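Sealing grout on polished dark marble, 2 coats or one?

groutline_k
Lendby penetrating sealer, first coat went on in February. The can says 1000 sq ft per gallon on dense stone. Second coat needed?

tessera30
Yes. Grout takes more than the stone does. Wait a day between coats.

mudbed
Disagree. Second coat on polished stone leaves haze. Do the joints only, with a small brush.

groutline_k
Dark green marble, light grout, diagonal in the shot.
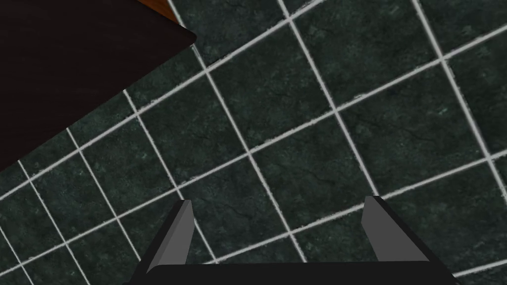
Joints are unsanded Oltimside. Water drop test on the grout soaks in after roughly 30 seconds.

mudbed
Then recoat the joints and wipe the tile dry.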